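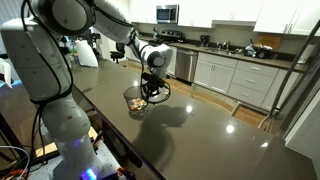 # Chapter 3: Learning from Demonstration

Pouring a cup of small sweets into a bowl is the sort of job you do while thinking about something else. Try writing it down as rules, though! How far should the cup tilt? When do you stop? What if the pieces stick together?

In this chapter we let go of the rules and teach by showing. A person guides the arm through the task, we record the joint angles and the camera views, and a model (the *policy*) learns to predict the next small movement from what it sees now. It's a wonderfully simple idea, and it works far better than many of us expected.

Our running case is the Codlow kitchen study, led by Rawiri Hapeta, which used 103 demonstrations of food handling at a kitchen island.

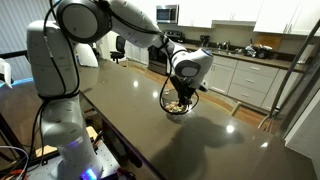 Hapeta's first policy managed only 65 per cent of its trials, and the reasons are fascinating. Small errors pile up: the gripper drifts slightly, the view no longer matches anything in the training data, and the next guess is worse. We call this *compounding error*, and Section 3.2 shows how to measure it. You'll need the Gukel data set and nearly 800 lines of patience.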